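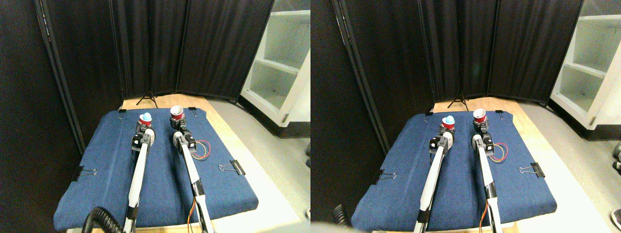

Jae-in Pyo asked whether the people who do the packing now would still be doing it next winter, and whether the question could be answered before the equipment was spoken of any further. It was the first thing said at the staff briefing, and I have begun with it here as it deserves a fuller reply than the one I gave at the time.

Print | E-mail
January
By Corinne Brannigan

My reply at the briefing was that no positions would be removed from the packing room during the trial period. That was correct, and it remains correct. It did not address what happens when the trial period ends. I have been responsible for operations at Dillent for long enough to know when a room has noticed an omission, and this one had.

I write here in a personal capacity, although the matters described have been discussed with management and with the staff representatives. The views are my own.

For readers who do not work with us: Dillent assembles and packs small household goods on contract. The largest of our current contracts is the Stastarness line, a range of nested cups and fitted pieces that arrive in bulk and leave in sets. The work consists of picking up a piece, placing it in or beside another piece, checking the fit and passing it on. A full shift on that line handles 2000 pieces. Staff rotate every 40 minutes, a practice introduced after repeated complaints of sore wrists, and one I would not wish to see weakened by anything we install.

The trial began in a side room with a pair of arms mounted at one bench. The exercise is a modest one. Red cups and a light blue ball stand in for the product, and the arms are guided through the handling of them by one of our own packers. Each attempt is recorded and reviewed. At the end of the first stage we held 461 recorded attempts, including those that had been abandoned, which I asked to have kept in the register along with the rest.

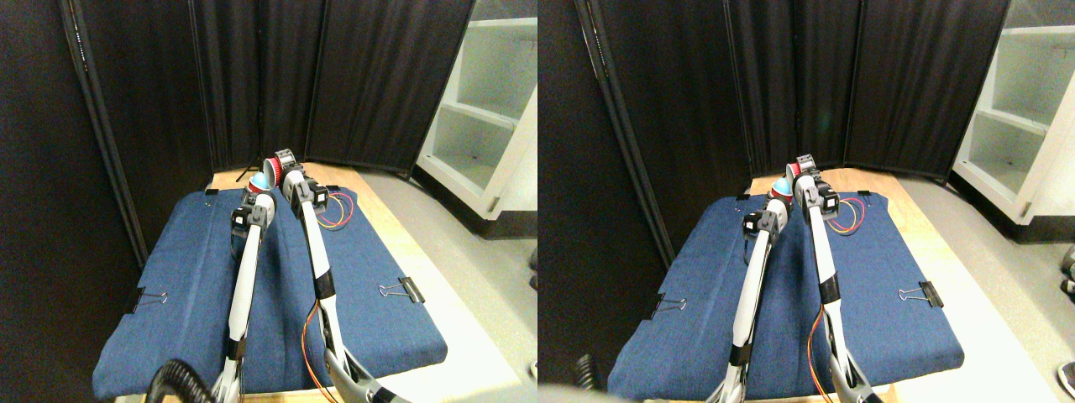 The decision to have packers guide the arms, in place of contracted technicians, was made by Kadri Butkienė and was not popular at first. The objection was a reasonable one. A person who is asked to teach a machine the task for which she is paid is entitled to ask what she will be paid for afterwards. Kadri's view was that the alternative was worse: someone from outside would teach the task badly, the line would be set up around that version of it, and our staff would spend the following years correcting it without credit.

I supported the decision, on three conditions that were put in writing. Time spent guiding the arms is paid at the trainer rate and not at the packing rate. Any person may decline without giving a reason, and may change their mind in either direction. The recordings are of the bench work and may not be used to assess the speed or conduct of the person guiding.

The third condition took the longest to settle. Our supplier, Kütt, had included individual operator scores in its standard reporting. I accept that this was done in good faith, and for some workplaces it may be useful. We asked for it to be switched off. It was still present in the second report, and Rimantas Petrauskas sent the report back unopened past its first page. The third report did not contain it.

There are practical matters on which I had been mistaken. I had assumed that the difficulty would lie in gripping the pieces. The staff who have guided the arms tell me that gripping is learned fairly quickly, and that the trouble lies in judging when to let go. A packer releases a piece when she feels it seat. The person guiding the arm has to make the same judgement by eye, and several staff found this more tiring than a normal shift. Sessions have been shortened accordingly, and the bench surface has been changed from a hard finish to cloth, held with binder clips, at the request of the people using it.

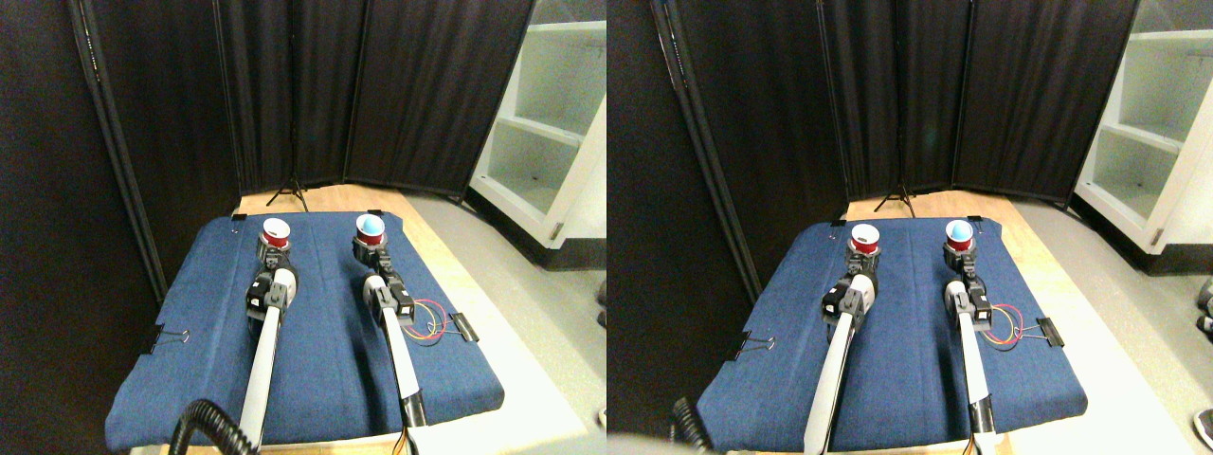 Both arms at the trial bench, with the curtain behind.

The curtain was also a staff request. The side room opens onto a corridor used by visitors, and those at work in it did not care to be watched through the doorway. I mention this as it cost very little and did more for the mood of the trial than anything in the project plan.

I turn now to the question of what changes. The honest position is that some of the present work will go. If the second stage meets its targets, the arms will take over the plain nesting of cups on the Stastarness line, up to 88 per cent of it by Kütt's estimate. I regard that estimate as optimistic and have said so. Even at half the figure, the number of hours spent on plain nesting would fall considerably, and those hours belong to particular people, most of whom have been with us since the Stomitside building.

What is proposed in their place is as follows. Inspection, which is now done in the last minutes of a rotation and suffers for it, would become a position in its own right. Mixed and irregular orders, which we have been turning away, would be accepted again. Supervision of the arms would be held by packers on a roster, at the trainer rate, with no permanent operator appointed. I have asked that the roster be drawn up by the packing room and submitted to management, and not the other way about.
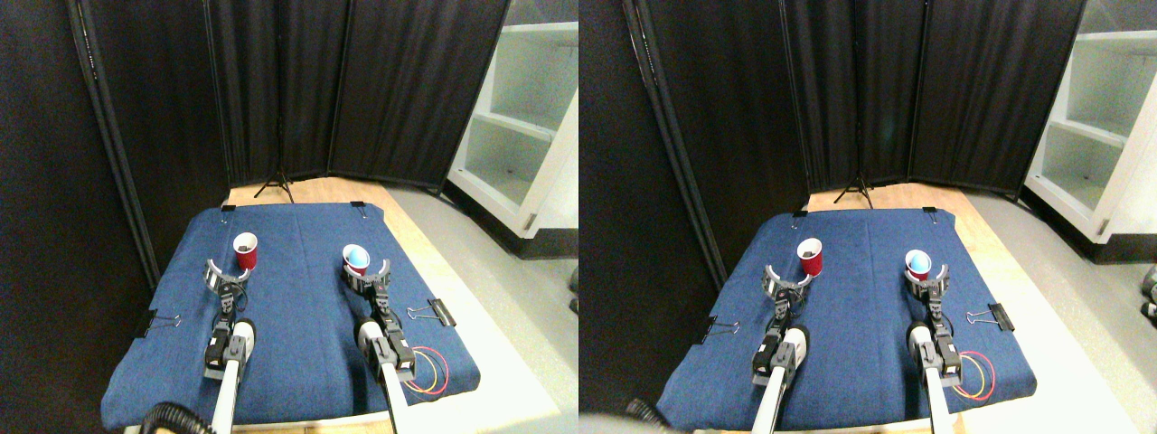
It should be recorded that not everyone is persuaded. Ott Jaunzems has declined to take part in the sessions and has explained his reasons to me at some length. He considers that the repetitive part of the job is also the restful part – that a person can talk, or think about dinner, while nesting cups, and cannot do either while inspecting or supervising. If the easy hours are given to the arms, the hours left over will all be hard ones. I had not considered this, and the project documents do not mention it. I have since asked that the rotation on inspection be set shorter than the present one, and that some plain nesting be kept for hand work even where the arms could manage it. Kütt has described the second request as unusual. It stands.

Jae-in's question therefore has the following answer, which I have also given in person. The people who pack now will be employed next winter, on no lower a rate and for no fewer hours. That undertaking has been signed and is posted by the time clock. The work itself will not be the same, and those who liked it as it was will have lost something by the change, for which the trainer rate is only part compensation.

Beyond next winter I am not in a position to give an undertaking, as the Stastarness contract itself comes up for renewal then. The second stage starts once the inspection bench has been fitted. Staff who wish to see the draft roster may ask Kadri for a copy, and written comments may be left in the tray outside my office.

Print | E-mail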